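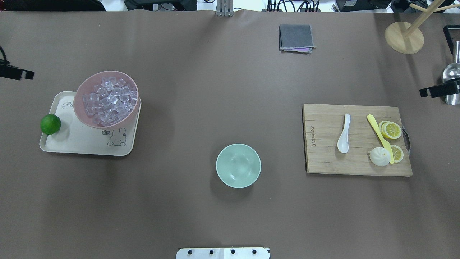 Home Archive Notes Contact

Clear ice, second attempt

14 December 2018

Cloudy ice is a matter of direction. In an ordinary tray the cold air reaches the water from all sides, so a shell forms first and the liquid is trapped in the middle. Water rejects dissolved gas and minerals as it freezes. With no exit, these collect at the center and come out of solution as small bubbles. The white core is mostly air.

Boiling the water first is the usual advice. I tested it in November with tap water from the Horthorpe supply and could not tell the boiled cubes from the unboiled ones. Some gas is driven off, but plenty goes back in while the water cools, and boiling does nothing about the minerals.

Insulating the sides and bottom of the container works better. Only the top surface is exposed, the ice grows downward, and the gas is pushed ahead of the front into the last part to freeze. That part is either cut off or never allowed to freeze at all.
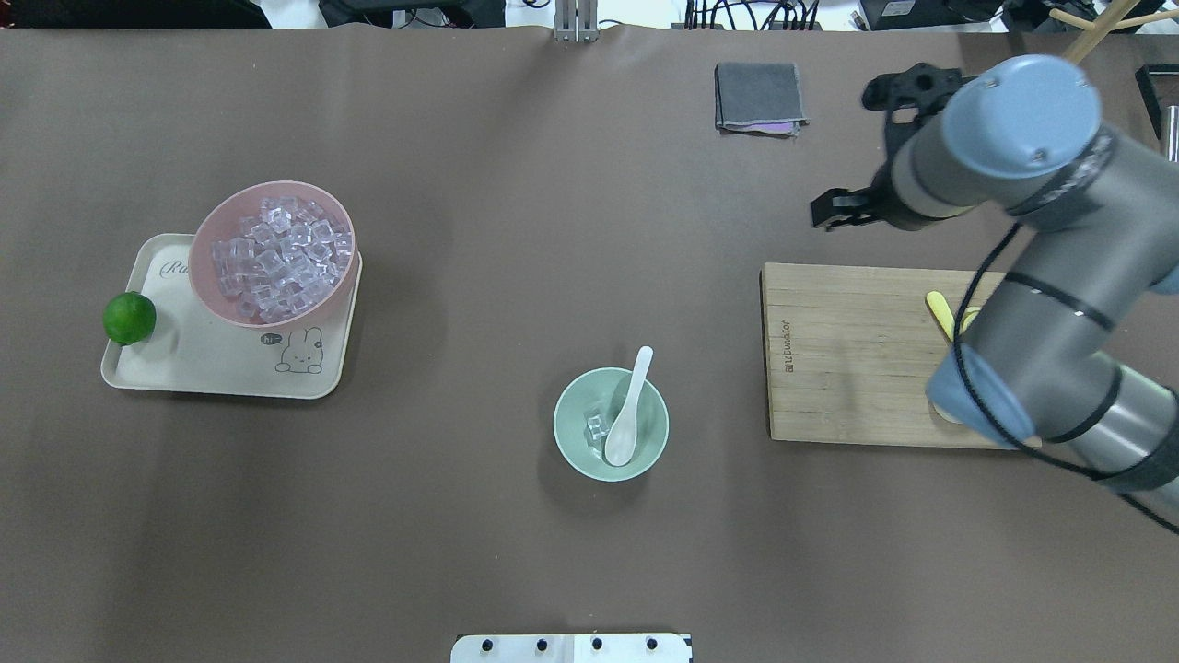
Growth rate matters as well. A slow front gives the gas time to diffuse away, and a fast one buries it. My old Natum chest freezer has a dial with no temperatures on it, so I put a thermometer inside and found that position 2 was much colder than I had assumed. Turning it down a little gave a deeper clear layer. It also softened the ice cream - I moved that to the kitchen freezer.

Procedure, as it stands now:

1. Fill the insulated box to 8 cm. Leave the lid off.

2. Freeze for 30 hours. Do not move the box, and open the freezer as little as possible.

3. Turn the block out over the sink and drain whatever is still liquid.

4. Let the block stand until the surface frost clears. Cut too early, it shatters.

5. Score with a serrated knife and tap the back of the blade.

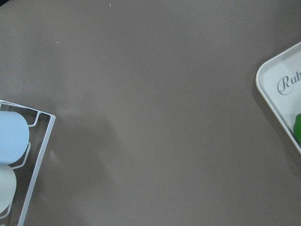

Open questions

Laurențiu Manole wrote to suggest a small aquarium pump, to keep water moving across the front and sweep bubbles off it. I have ordered one from Jitaru. My concern is the heat it adds, and where to run the cable without holding the freezer seal open.

I would also like to compare distilled water with tap water in two identical boxes. I only have one box.

Filed under: kitchen, freezing
4 comments Share 2

Grama - notes by the author. Contact: use the form. © 2018 Back to top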